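Veranstaltungen > Technik vor Ort > Dolmetschanlage Bellini > Kapitel 4: Aufbau im Saal

Drucken | Per E-Mail senden

Stand: 19. September 2018

4. Aufbau und Inbetriebnahme

Dieses Kapitel gilt für mehrsprachige Podiumsgespräche und Lesungen im großen Saal Surnness und im Studio Hunness. Der Saal Surnness fasst 200 Personen, im Koffersatz der Anlage liegen 118 Empfänger. Werden mehr gebraucht, muss der zweite Satz bei Grevbridge vorbestellt werden.

4.1 Sender und Pult

1. Sender auf das Regiepult stellen und die Antenne senkrecht ausrichten.
2. Netzteil anschließen, Gerät noch nicht einschalten.
3. Saalton vom Mischpult auf den Eingang »Floor« legen.
4. Dolmetschpulte mit den beiden blauen Leitungen verbinden. Die Reihenfolge der Pulte ist beliebig, der Sprachkanal wird später am Sender zugewiesen.
5. Sender einschalten und warten, bis die Anzeige grün leuchtet.

Vorsicht: Leitungen nie bei eingeschaltetem Sender umstecken. Im Kopfhörer entsteht ein lauter Knack, der das Gehör schädigen kann.

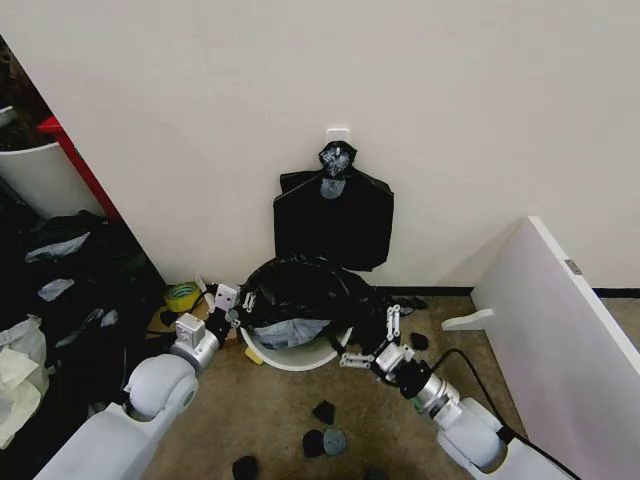 6. Kanal 1 bleibt immer der Originalton. Übersetzungen liegen ab Kanal 2, in der Reihenfolge des gedruckten Programms.
7. An jedem Pult einen kurzen Text sprechen lassen und den Pegel so einstellen, dass die gelbe Anzeige nur bei lauten Stellen aufleuchtet.

Hinweis: Bei Lesungen mit Musik den Pegel während der Musikprobe prüfen. Der Sprechtext allein reicht dafür nicht.

4.2 Empfänger ausgeben

1. Empfänger am Vorabend laden. Ein leerer Akku braucht die ganze Nacht.
2. Ausgabetisch rechts vom Eingang aufstellen, Kanalschilder in allen Sprachen des Abends auslegen.
3. Empfänger auf Kanal 1 stellen und Lautstärke ganz zurückdrehen.
4. Nummer des Geräts in die Ausgabeliste eintragen.

Gebrauchte Ohrpolster kommen nach der Veranstaltung in den Restmüll, die Bügel werden abgewischt.

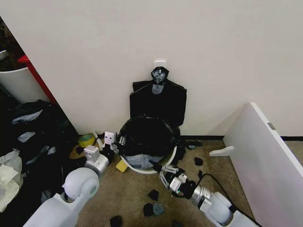 Schwarzer Müllbeutel am Klebehaken, darunter der runde Eimer

4.3 Studio Hunness

Im Studio steht die Kabine fest an der Rückwand. Der Aufbau verkürzt sich auf drei Schritte:

1. Kabinenlicht und Lüftung einschalten.
2. Sender auf Frequenzplatz 79 stellen. Platz 338 ist für die Saalmikrofone reserviert und darf nicht belegt werden.
3. Empfang in der letzten Reihe und im Foyer prüfen – hinter der Glastür bricht das Signal gelegentlich ab.

Vorsicht: Die Lüftung der Kabine darf während der Veranstaltung nicht abgeschaltet werden, auch wenn sie im Saal leise zu hören ist. 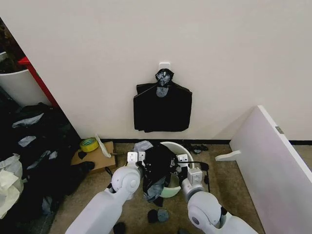 Schwarze Beutel am weißen Wandhaken

4.4 Abbau

Zuerst den Sender ausschalten, dann die Pulte trennen. Fehlende Empfänger in der Liste markieren und die Liste in den Kofferdeckel legen. Koffer erst schließen, wenn alle Geräte ausgeschaltet sind.

Kommentare (3)

Gast: Bei uns blieb die Anzeige am Sender gelb. Es war das Netzteil vom Mischpult, die Stecker passen leider beide.

saaltechnik_h: Bitte bei 4.2 ergänzen, dass die Kopfhörer für Hörgeräte in einem eigenen Fach liegen. Wir haben sie im Oktober lange gesucht.

Gast: Gibt es die Kanalschilder auch als Druckvorlage auf Vietnamesisch?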